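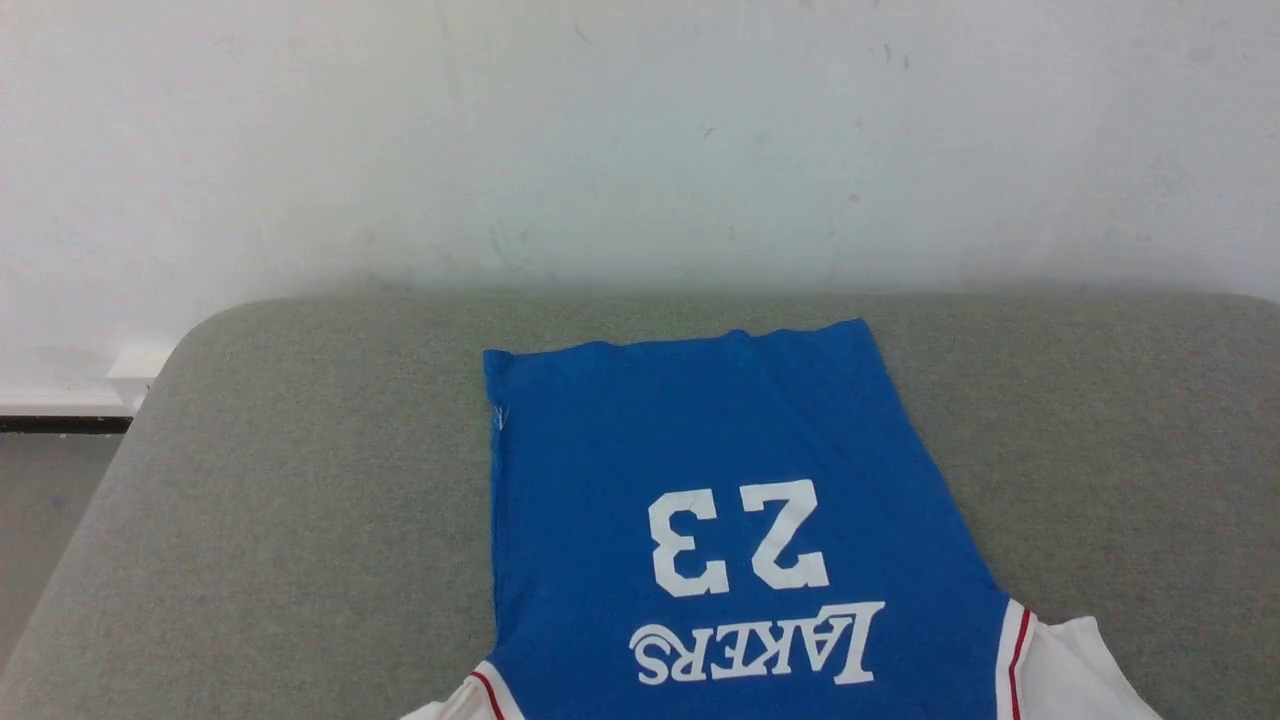

Gorik fabric shaver: the review

I have owned a lot of bobble removers. Most of them were the little battery kind that sound like a trapped wasp and chew up one jumper before the blades go dull. So I wasn't expecting to be this cheerful about the Gorik, which I bought in May after my friend Setsuko Kudo lent me hers for a weekend and then had to ask for it back (twice).

It cost me 3,345 yen from Lumbao, with a spare blade and a small brush in the box. You charge it from the mains with a cable that is long enough to reach my worktable, a small thing that made me very happy.

What I used it on

Everything! I started with a wool cardigan that had gone badly under the arms, then moved on to cushion covers, a felt hat, two scarves and my winter coat. The cardigan is the one I'd show people. It's lambswool, quite loosely knitted, and I was nervous, so I began inside the hem where a mistake wouldn't show. On the lowest setting it took the bobbles and left the stitches alone. Go slowly, keep the cloth flat and stretched over something firm, and lift the head off at the end of each pass.

The coat was harder work. Thick boiled wool wants the middle setting and a bit of patience, and I had to empty the fluff pot every few minutes. I'd like a bigger pot. But the lid comes off with a quarter turn and it doesn't spill down your front, unlike my old Hevville, which did so every single time.

Upholstery
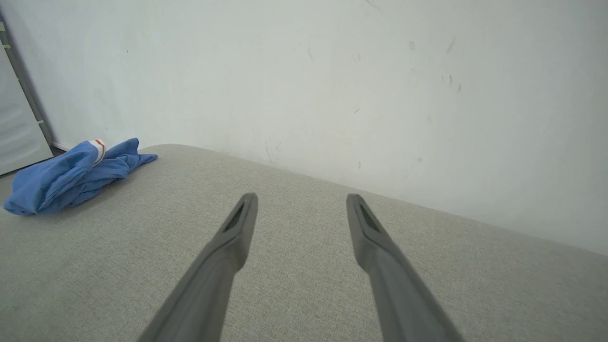
Grey upholstery, close up

Furniture fabric is where a wide head really earns its keep. Felt-like cloth pills wherever people sit or lean, and a small shaver leaves you with stripes. The Gorik's head covers a good strip at a time, and you can rest it on a padded surface without it digging in. Vacuum first, though. Grit is what ruins blades, and I learned that on the Hevville as well.

Keep well away from piping and seams. I nicked a cushion edge by getting cocky, and that was entirely my own fault.

Battery and noise

The booklet promises 100 minutes on a full charge. I got roughly that on the low setting and a fair bit less on high. It hums at a low pitch, and I can listen to the radio while I use it.

Niggles

The power button sits just where my thumb goes, so I switch it off by accident. The height guard is stiff to twist when new. Spare blades are sold only in pairs, and mine took 11 days to come.

Would I buy it again? Yes, and I've already ordered one for my mother, who has the coat to match mine and hers is in a far worse state.

Haruna Amano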